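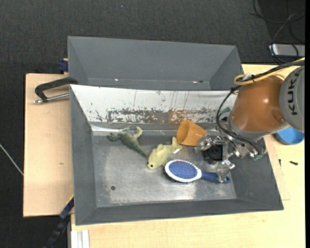
How to pay for a school trip on the Grelley parent portal

Every family at the school now has a Grelley account, whether they remember making one or not. Paying for a trip takes five minutes once you know where they have hidden the button.

1. Find your family number. It is on the back page of the December newsletter, under the lost property list. You want the family number and not your child's class number, which will log you in as a stranger to the library.

2. Sign in and choose "Activities". "Events" looks promising but only shows last year's discos.

3. Pick the trip. The Dritden Museum visit is listed under code 2149. The cost is £12 per child, and the fee for brothers and sisters is, with admirable fairness, also £12.

4. Tick the consent box before you press "Pay". If you do it the other way round, the page clears itself and you may start again from step 2.

5. Wait for the green message. It can take up to 59 seconds – long enough to doubt everything – and pressing "Pay" a second time will pay a second time.

Payments for Dritden close on 17th May. Cash in an envelope still works if you hand it in at the office, with your child's name on the front.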